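The Stotix people wanted the mouse moved, so I moved the mouse. Pick it up, set it down, let go, start again. They had given me a gripper with two magenta fingers and a sheet of instructions I had read twice on the train to Stakbridge. The study was called Clekach, and nobody at the desk knew why.

I had taken a table on the ground floor of the atrium, near the big palm. My lunch was in the paper bag. The sheet said to leave ordinary things where they were, so I left them.

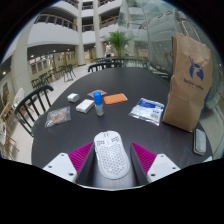

Stories / Work

The idea was simple enough. A person does a job by hand 30 times, and a machine learns the job from the person. Prokopenko, the older method, had needed every object in the same place each time. Clekach was meant to cope with a change of place, and the result they hoped for was 10 good lifts from an arm that had never seen the table.

I was slow at first. The fingers felt too wide and I kept stopping short of the mouse, then coming in again from the side. After 15 lifts I had stopped thinking about my wrist. I thought about my sister's kitchen instead, and whether I had been rude to her about the tiles. 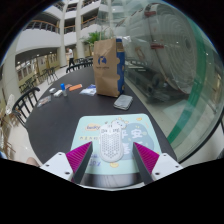

On the mat, fingers closing in.

People crossed the floor behind me and I didn't look up. I did the last 5 lifts with the mouse turned a little each time, as the sheet asked, and handed everything back at the desk.

The result came by email in July. The arm had managed eight out of 10. In the two it missed, the note said, it had stopped short of the mouse, waited, and come in again from the side. They had marked this as a fault in the method and asked if I could explain it.

I read the note at the kitchen table, with the kettle on. Then I wrote back that I couldn't say - it might be the light - and asked whether they would be wanting me again in the autumn.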